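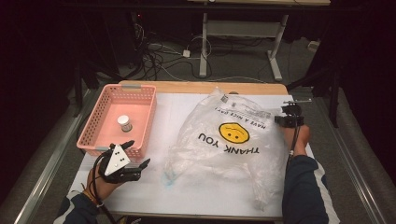 Marcelle Pruvost has been building things in shared workshops for 14 years, and she still talks about every project as though it were her first. The latest, which she and her bench partner Kirsten Hafþórsson call Karras, is meant to pack a bag of shopping. "That's all it has to do," she says, laughing, "and it has eaten our whole summer!"

We met over coffee on a hot evening in July, and the coffee went cold while she told me about plastic bags. A jar, she explains, is easy enough, because a jar keeps its shape and stays where you set it down. "But a thin bag – oh, a thin bag is a different animal every time you touch it. You smooth it out, you turn around for the tape measure, and there's a new set of wrinkles."

So before the arm gets to try anything, the two of them work through the job by hand, slowly, and record how the fingers go. Kirsten was doubtful at first. "I wanted to get straight to the motors," she admits. "I like motors. Marcelle made me do 12 evenings of hands, and I grumbled through more than eight of them, and then I started to see how much my thumb was doing."

The motors are in now, or most of them are. The wrist has been rebuilt twice (the first one drooped, poor thing) and the gears are on order again. Marcelle would like to have Karras opening a bag by the fall. Kirsten thinks it will be closer to Christmas, and she has already asked for the bench on Thursdays until then.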